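Print this story | E-mail to a friend

Return Unit

The handset came back to the Wakside service counter on Monday, in its original box, with the fault form folded under the charger. Model: Flatero 5. Fault: no sound at the earpiece. Under "Other remarks" the customer had written, "It rings at 4 in the morning. It is switched off."

The technician logged it and ran the standard check. The earpiece measured open circuit. A phone with an open earpiece can still ring, as the ringer is a separate part on the lower board. A phone with no battery can't. He took the battery out, put the handset in tray 27 and went home.

The bench recorder was left on overnight to watch a charger that kept tripping. At 4.00 it picked up a ringtone lasting nine seconds. The charger had not tripped.

He read the repair history. The handset had been returned 5 times, to 5 different counters. Each had replaced the earpiece and closed the job. No counter had filled in the box for other remarks.

He fitted a new earpiece, part supplied by Plidisura, and tested it at full volume. The result was normal. 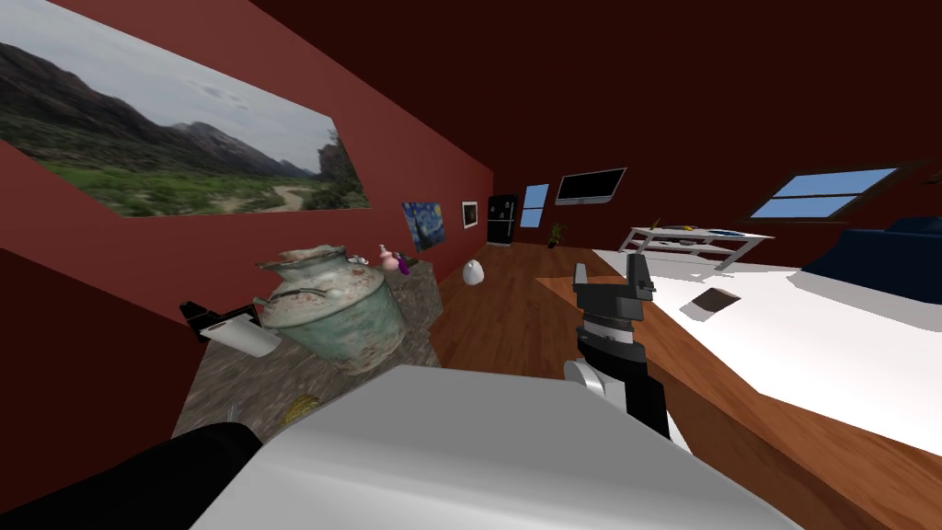 On the second night he stayed. He kept the battery in a drawer on the other side of the workshop and set a meter across the empty contacts. It read zero at 3.58 and zero at 3.59. At 4.00 it read zero and the phone rang.

The screen showed a name, Havlíček, and a call timer already running. It stood at 300 hours.

He pressed the green key. The line was clear, with no hiss and good volume.

"Finally," said a voice. "Can you hear me now?"

He picked up his pen - the form required an answer - and ticked Yes.

12 comments | 3 shares

This site uses cookies. By continuing to read you agree to our cookie policy. OK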